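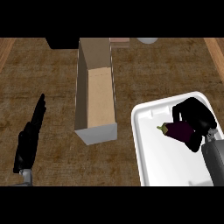

卡罗琳娜·卡瓦略(Carolina Carvalho)
Calico 设备选型与报价主管

Calico 双臂分装工作站
适用:果蔬分装、礼盒装箱、小批量混装
页面更新:2018年10月22日

写这一页之前,销售部给了我一份初稿,里面“赋能”出现的次数比“价格”多。我把前者删光了,后者补上了。您如果是来找预算数字和采购清单的,往下看就行;如果是来找未来的,隔壁几家的网站做得比我们漂亮。

这套工作站干的活很朴素:从浅盘里拿东西,放进纸箱。页首的仿真画面里,右臂在白色托盘中夹着一根茄子,左臂空着,中间摆着一只敞口的长纸箱。我们报价之前都会先在仿真里搭一遍客户的台面,托盘多高、箱子多长、两条手臂会不会互相打架,在电脑里吵完总比在您车间里吵便宜。

为什么拿茄子当样品?滑,软硬不均,一头粗一头细,还带个不讲理的蒂。采购部门喜欢让我们演示方块,方块当然好抓,可惜没有哪位客户是卖方块的。

【标准配置】

机械臂 2 条,带手指式夹爪
控制柜 1 台,含急停按钮
台面与侧边挡条 1 套
Kevosau 仿真与排程软件,首年授权
安装调试,含 16 小时现场培训
中文操作手册(纸质版。电子版也有,但油乎乎的手不适合翻平板)

不包含:托盘、纸箱、压缩空气管路、地面找平,以及说服您厂长的工作。

【价格怎么算】

双臂工作站按台报价,具体数字取决于夹爪和安全围护的选型,我们会在收到台面尺寸和样品清单后出正式报价单。以下几项价格是固定的,可以直接填进预算表:

仿真评估:每个工位 2,086 欧元,签订采购合同后全额抵扣
备用指套:每套 700 欧元
Kevosau 软件续费:次年起按年收取,费率写在报价单第一页,不写在最后一页的小字里

指套请务必列进第一年的预算。它是耗材,和手套一个道理,只是贵得让人想给它上保险。去年有位客户把这一行划掉了,理由是“先用着看”。后来他们用着看了,也下单了,走的是加急运费。

【别急着买的几种情况】

一、您的产品每周换包装。双臂能适应换箱,但每换一种箱型都要重新做仿真和示教。如果您的市场部热爱改版,请先和市场部谈。

二、您要的是速度。论单件节拍,专用装箱机赢我们赢得毫不费力。双臂站的好处在混装:同一个箱子里又要茄子又要柠檬,还得讲究点摆放顺序。品种单一、量又大的,买专用机,省下的钱请自己的工人吃顿饭。

三、您打算用它替掉整条线的人。一个工位配一台,旁边仍然要有人补托盘、收满箱、处理那些长得不像话的蔬菜。投资回报表里把人工写成零的那一版,我见过很多次,没有一次活过验收。

四、预算只够买设备,不够改电路。那就等明年。

【场地与台面】

选位置时,大家习惯量设备的占地,忘了量人的。控制柜要能开门,托盘要有地方进,装满的箱子要有地方出。我们的项目经理阿梅里科·托雷斯(Américo Torres)每次去现场都先推一辆空托盘车走一圈,推不过去的地方就在图纸上画个叉。这个办法不太高科技,但画了叉的地方后来都改了图。

台面尽量选哑光的。反光强的台面会给视觉定位添麻烦,亮面不锈钢尤其如此,可食品车间偏偏最爱亮面不锈钢。可以协商:在工作区加一块可拆洗的哑光垫板,报价时请提前说明,不要等卫生检查员来了再说。

纸箱敞口朝上放置,箱壁要挺。软塌塌的箱子手臂也能伺候,但需要加定位夹具,夹具另计。箱盖翻片如果往里倒,夹爪会认真地把茄子放在翻片上,然后认为自己完成了任务。请在上游把翻片折好。

白色托盘配深色蔬菜,对比清楚,识别省事。白托盘配白萝卜就另当别论了,这种组合请寄样品来。

【仿真评估能告诉您什么】

能告诉您的:手臂够不够得着箱底,两臂的活动区域有没有冲突,托盘放左边还是右边更顺,夹爪张开以后会不会碰到箱沿。

不能告诉您的:真茄子在低温库里拿出来会不会更滑,夜班工人会不会把托盘横着放,供应商会不会悄悄把纸箱改薄。仿真里的茄子根根体面,地里的不是这样长的。因此评估报告之后一定要有实物测试,请寄一箱正常的货,再寄一箱您平时不好意思给客户看的货。后面那箱更有用。

【付款与交付】

下单付四成,出厂验收付四成,现场验收付两成。留的那两成是您的筹码,请留好。有客户为了赶年底把预算花完,要求一次付清,我们的财务格拉萨·布兰当(Graça Brandão)很感动,但还是按合同退了回去。

交期以报价单为准,从样品确认之日起算,不从您第一次打电话之日起算。样品确认拖得越久,交期往后滑得越远,这一条每年都有人和我们讨论,结论没有变过。

【和竞品怎么比】

常被拿来一起询价的有 Matos 的单臂站和 Grarker 的移动平台。单臂站便宜,占地小,只拿只放的活完全够用,别为了用不上的第二条手臂多掏钱。移动平台能在几个工位之间挪,适合订单零散的小厂,代价是每挪一次都要重新校准。我们的双臂站固定不动,适合一条手臂取料、另一条扶箱或者理货的工位。三份报价放在一起看的时候,请把培训、夹具、软件续费都拉平了再比,只比第一页的总价,谁写得少谁赢。

【询价时请附上】

台面或工位的长宽高,手画的也行,标单位
产品清单,注明最小和最大的个头
纸箱和托盘的尺寸及照片
每班产量,写实际的,不写年会上说的
电源和网络条件
能拍板的人的姓名。附上这一项,能省下不少封邮件

询价由祖尔米拉·雷贝洛(Zulmira Rebelo)统一受理,资料齐全的先排仿真。资料不齐的她会回信要,语气很客气,要到齐为止。

售后与备件:请联系贝尔米罗·梅雷莱斯(Belmiro Meireles)。打电话前请先确认急停按钮有没有弹起来。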